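Features > Craft > Needle and Thread

The Short Length of Thread

April 16, 2021
54 shares | 6 comments
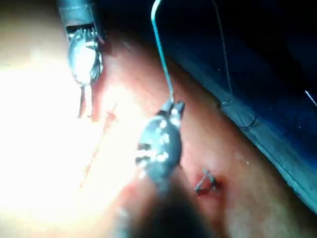
Blue-green suture held in the jaws of an instrument, with a thin reddish line on the surface to the left.

Suture thread is sold by the length and color. Drita, a supplier on Plirnska Street, lists 111 kinds. Pale ones are hard to find against tissue, so many buyers ask for blue or green.

A practice piece takes about 452 millimeters. Cut it longer and it tangles. Keep the pull even and set each stitch the same distance from the edge.

Related
Inside the Hido needle works
Yazıcı and the curved needle
Knots that hold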